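Reference > Robotics > Teaching methods > Demonstration in simulation

Demonstration in simulation

Demonstration in simulation is a way of showing a robot a task by remote control, in which both the robot and the objects exist only inside a computer program. A person moves a hand controller, the simulated arm follows, and the program records every movement. The recordings are later used to train a control program, which tries to do the same task alone. The method is related to kinaesthetic teaching, where the person takes hold of a real arm and guides it directly.

Background

Teaching by hand is older than teaching by remote control. Paint-spraying arms were guided through their path by a skilled worker and then repeated it exactly. This works well when each part arrives in the same place, but it is weak when the object can lie in any position. For such tasks the robot needs many demonstrations with small differences between them, and to collect these on a real machine is slow work.

Procedure

One recorded attempt is called an episode. At the start the program places an object on a table, and the operator brings the gripper to it, closes the fingers and lifts. In the Wedari collection, which was prepared at the Grosden workshop, an episode may last no longer than 20 seconds. The collection holds 1,120 episodes with 23 different objects. Of each object's episodes, 80 per cent are used for training and the rest are kept for testing.

Operators are asked to move without hurry and to avoid long stops, as the trained program will copy a pause as faithfully as a movement. Failed attempts are marked - they are not deleted.

Choice of objects

Boxes and cylinders are easy to grasp, so most collections also include shapes with no flat sides. Animal figures are common for this purpose. With a long figure the operator usually lines up the gripper with the body and keeps one finger on each side of it before closing.

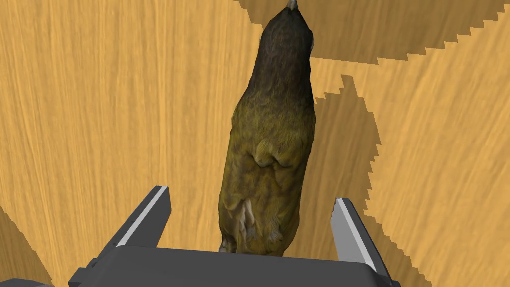 Limitations

A simulated object does not bend or slip in quite the same manner as a real one. Feathers, fur and cloth are often only a picture laid over a hard shape, and a grasp which holds in the program can fail on a real table. Shadows may also be drawn with rough, stepped edges. The Skirnby method, described by Žukauskas, changes the light and the table surface between episodes, so that the trained program depends less on them.

See also: Kinaesthetic teaching; Remote handling; Parallel gripper

Reader comments

tobbe_k: Is the 20 seconds counted from the first movement, or from when the object is placed? Our students got different answers.

Marsh Lane: From when the object is placed, I think. Good article, but the section about limitations could be longer.

pelle77: Please add something about controllers with force feedback.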